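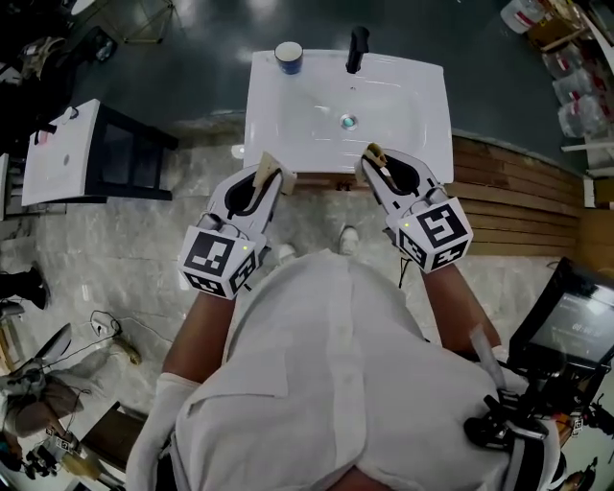

4.2 Annual losses and the timing of game releases

The reading of a net loss in the accounts of a game publisher depends much on when its games were released. In the previous section we treated each fiscal year as one unit, in the same way as Rahimi and Kiani. This is simple and it makes comparison easy, but it hides a problem. A publisher which spends on development during three years and releases in the fourth will show three weak years and one strong year, and the management may be the same in all of them. We therefore look now at the release calendar together with the accounts.

Our sample has 39 publishers, all owned by a larger company for the whole period of study. For these we collected 200 annual reports. Some publishers have more reports than others, as we did not exclude a firm which was bought late or which changed the end of its fiscal year. Stamton, for example, moved its year end to April after the purchase by its present owner, and its accounts contain one short period. We kept this period in the sample but marked it, and the results without it are nearly the same.

We classified a report as a "release year" if the publisher put at least one new full-price game on sale in the period. Ports, remasters and additional content were not counted as new games. This rule is strict, and in the case of Tunholm it is maybe too strict. Tunholm earned most of its income from ports of older role-playing games, and a reader of its accounts would not say that the firm was quiet in those years. Charpentier proposes a wider definition, where a port is counted if it is sold on a platform where the game did not exist before. We repeated the work with her definition and we comment on it below.

Genre also matters for the timing. Role-playing games and strategy games have long development and most of the sales come in the first weeks. Simulation games behave differently. They are cheaper to produce, their subject is often the ordinary work of a house, where a room can be as plain as a bathroom with a rectangular sink, and they continue to sell at low prices for many years. A publisher with several such games has a flatter income line, and its losses, when they come, are smaller. Wirnance is the clearest case in our sample. It never had a large success, but it also never reported two losses one after the other.

The first result is what one would expect. Losses are more frequent in years without a new release, and this is true for large and small publishers. The second result surprised us more. Among the release years, a loss is still common when the release falls in the last quarter of the fiscal year. The marketing costs are then booked before the close of the accounts, while a good part of the sales is booked after. Sutherland describes the same effect for film distributors, but in his data it is weaker - probably the marketing of a film is spread in another way.

The treatment of development costs makes the picture less clean. Some parent companies ask that these costs are capitalised and written down after the release, others take them as an expense at once. Where the report states the method, we use it. Of the 200 reports, 98 state it in a way that we could code without doubt. For the rest we had to rely on the policy of the parent, which is not always applied by the smaller firm. The publisher Mohammadi writes in one report that it follows the group policy and, in the notes to the same report, gives a table which does not agree with it. We wrote to the firm and received no answer.

With the wider definition of Charpentier, the difference between release years and other years becomes smaller but does not disappear. Most of the change comes from Tunholm and from two firms with a similar catalogue. We think this supports the use of both definitions side by side, and the tables in the appendix are given in both forms.

A further limit concerns games with very small sales. One release in the sample sold fewer than 3,000 copies in its fiscal year, and under our rule it still makes the whole period a release year. Bagheri (personal communication) suggested to us a minimum level of sales. We did not adopt it, as sales by title are missing in most reports and the level would be applied only to the firms which are more open than the others.

Finally, a loss in the accounts of a subsidiary says little about the value of the games for the group. Licence fees can be paid to the parent at a price which the parent decides, and shared staff are charged in different ways. We come back to these internal payments in section 4.3, where the reports allow it.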